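Vasilakis Institute Finds Gene That Keeps Zebrafish Awake, Loses Sleep Over It

PLAVSTEAD, Jun 19, 2018 – Researchers at the Vasilakis Institute have identified a gene, named riveck, that helps set how long zebrafish larvae sleep. The team screened 3026 larvae overnight, which did little for anyone's own sleep.
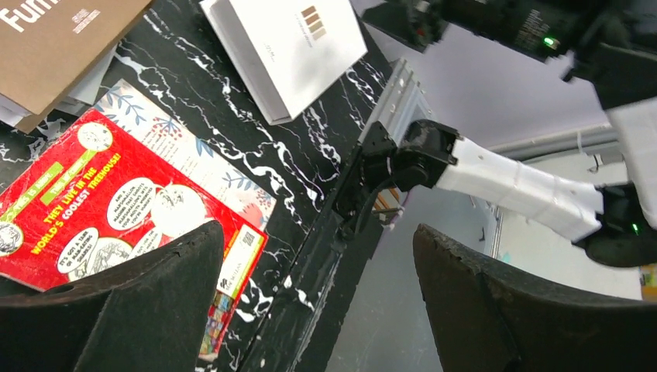

What the Team Found

Larvae carrying one altered copy of riveck slept 10 percent less than their siblings. Those with two altered copies barely settled at all and still ate breakfast on schedule. Mammals have a related gene, and its job there is unknown.

The software used to score the recordings, Voka, is free to download. Its manual is long.

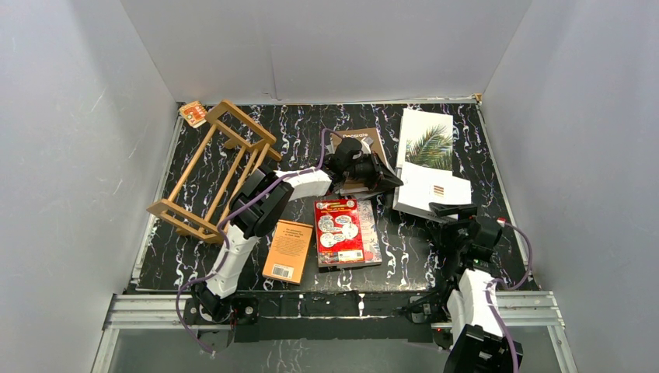

Theda Brinkmann called the result solid but warned that a fish dozing less in a dish is a long way from a pill for tired parents. Precious Fajardo agreed, and said the mouse work starts when the mice arrive.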